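Gollau Bench

The Gollau Bench is a two-armed tabletop robot kit sold by the company Zistine. It is intended for laboratories, technical schools and small workshops which want to test handling tasks, for example taking tools out of a bin, before they buy a larger installation. The kit is delivered with a table, two arms with grippers, the cables and a control program with the name Bravgate.

History

Zistine began with the sale of single arms, which the customer had to fix on a table of his own. Many customers wrote to the company that the fixing took more time than the programming. The first complete bench was shown in December, in the town of Benítez, where the company has its workshop. It was at that time a prototype with one arm. The version with two arms replaced it before regular sale started, and the version with one arm was never offered in the catalog.

Construction

The two arms stand side by side at the near edge of a white tabletop. Each arm is built from white links and black joint housings and carries a black gripper at its end. The table is closed on three sides by plain walls of a pale color, and the fourth side stays open for the arms and for the operator. Purple cables run on the outside of the arms. According to the manual, this makes the change of a damaged cable possible without opening the housings. 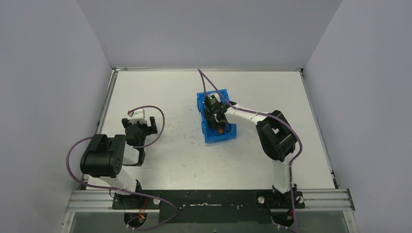 The kit is packed in four boxes. Assembly by two persons takes one working day, if the floor is level. The manual has 17 chapters, of which nine deal with the arms and the rest with the table, the program and the maintenance. The English translation of the manual is correct but in some places difficult to follow, especially in the chapter on calibration. A revised edition was put on the website of the company on 16 September 2026.

Control program

Bravgate runs on an ordinary desktop computer. The user can guide an arm by hand, store the positions and play them again, or he can write a program in text form. The two arms can work alone or together. A task with both arms must be written as one program, and this is a frequent point of complaint in reviews, for the reason that an error in one arm stops the other one too. Zistine has answered that the common stop is a safety decision and will remain.

Typical tasks

The exercises which come with the kit use common objects and a plastic bin. In the beginner exercise, one arm takes a single object from the bin while the other arm waits. Later exercises ask for sorting, for passing an object from one gripper to the other and for laying a cable in a given shape. Thin tools are considered more difficult than blocks, as they lie flat on the floor of the bin and give the fingers little to hold.
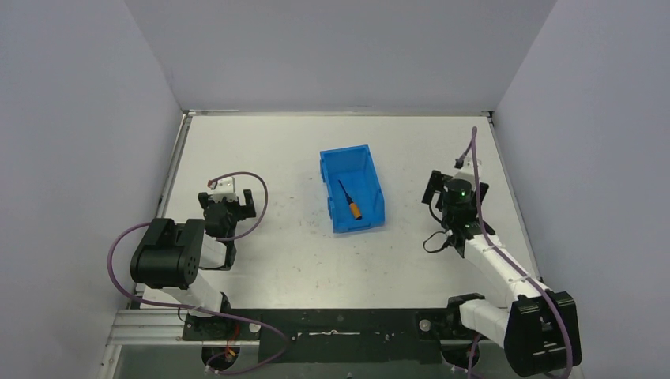
Gollau Bench with a small orange-handled screwdriver in the blue bin

Service and reception

The price includes two years of service. Grippers are exchanged by mail, but for the joints a technician must visit. Reviewers have praised the complete delivery and the quiet movement of the arms. They have criticized the waiting time for spare fingers and the surface of the tabletop, which shows scuffs easily. A wider table is listed as an option.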